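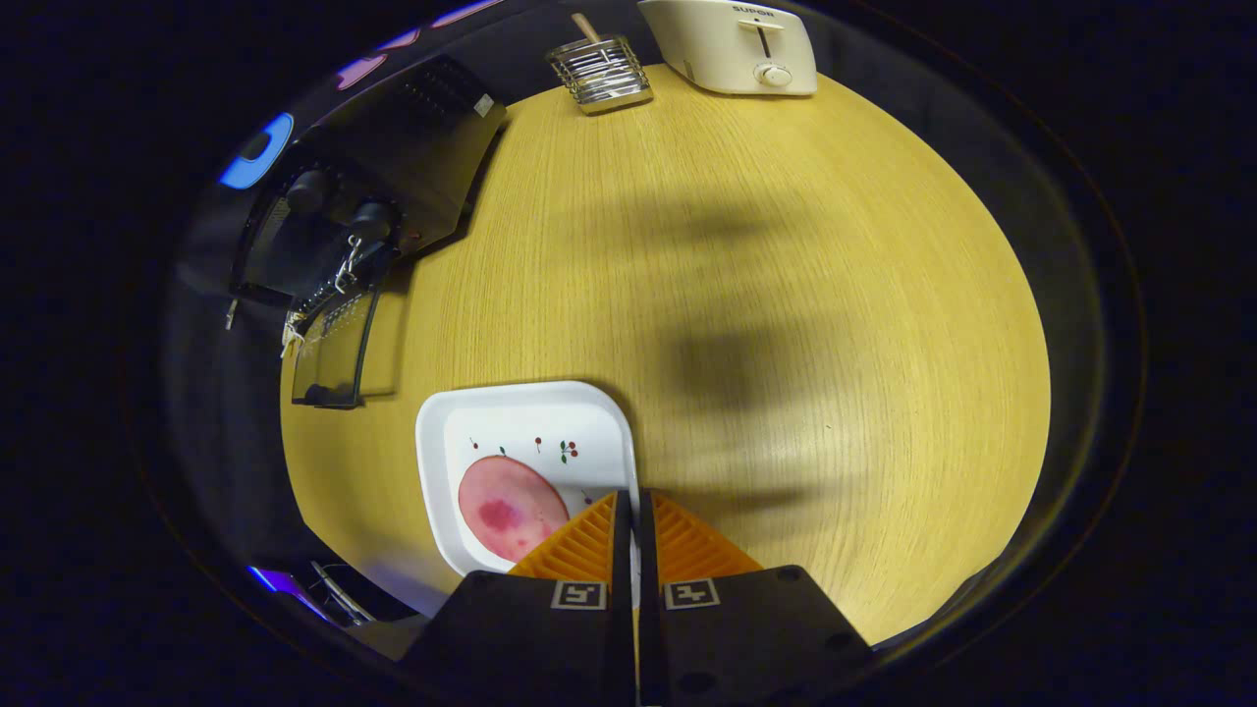

Skelleck Community Dining Room: Progress Report to the Drarnudard Fund

Period covered: July to March 2026
Prepared by: Vitalii Lysenko, dining room manager

1. Where we are

The short version is that people are eating at the new tables and off the new plates, and that one line of the budget came in under while another did its best to make up for it. The longer version follows, as your reporting form asks for one.

When we applied, the dining room had folding tables that pinched fingers and a set of plates assembled by donation over a great many years. We asked you for help with both. The tables are round and light wood, with a straight grain that shows nicely when the blinds are up. I had argued for rectangles, which fit more chairs against a wall. I was outvoted by everyone who has ever been stuck at the far end of a rectangle, and I now concede that lunch is louder and lasts longer, both of which were in the application as goals.

2. The plates

You will recall that the application said "plain white tableware." The plates are white. They are also square, with rounded corners and a raised rim, and they have cherries on them: small red ones with thin stems and a few green leaves, scattered over the flat part. Our supplier, Dinovance, offered this pattern at a lower price than the plain, and I made the decision in less time than it takes to read this paragraph.

Reactions have been as follows. The Tuesday-soup faction (they come every day, but the name stuck) feels that a square plate is showing off. The children try to cover every cherry with mashed potato. One diner asked whether there would be a matching bowl. There will not be a matching bowl.

The raised rim has earned its keep. Gravy stays where it is put, and we are wiping the tables less often between sittings.

Square plates do not fit the old drying rack, which was built for round ones. We found this out with the first load. Yüksel, the kitchen fitters two doors down, made us a new rack with wider slots and charged us for the materials only. I have listed this as a donation in kind, and they have been paid in lunches ever since.

3. Money

Tableware was budgeted at $1,248 and came in $238 under. I was pleased with this for nearly a month. Then the tables arrived needing a finish that could stand up to hot dishes and children, and the oil, cloths and brushes took $400 we had not planned for. We moved the tableware savings across and covered the rest from our own lunch takings. We are not asking the Fund for any more on this line. Receipts are attached, including one with a coffee ring on it, for which the old tables are to blame.

4. What did not go to plan

The delivery came a week early, on the morning of a wedding lunch. The tables spent that day on their sides in the corridor and the guests were very good about it.

We promised a printed seating plan. It lasted two days. People sit where they like, and the plan is now the back of the shopping list.

Plates have been chipped. We bought 20 spares with the main order and have started on them. The culprit is the stacking: corners catch when a pile is put down in a hurry. Kitchen helpers now make shorter piles and line up the corners, or at least they do when I am looking.

5. Next period

A second coat of oil goes on the tabletops during the spring closure. We want felt pads under the table legs before the people in the office downstairs ask us a third time. We would also like to replace the serving trays, which are round and of an age with the old plates, and a square plate on a round tray wastes a good deal of tray. That request will come separately, on the proper form, with three quotes.

The lunch menu for your site visit is still open. If anyone in your party has an allergy, please send word to the kitchen beforehand. The plates you will be eating from are the ones you paid for, cherries included.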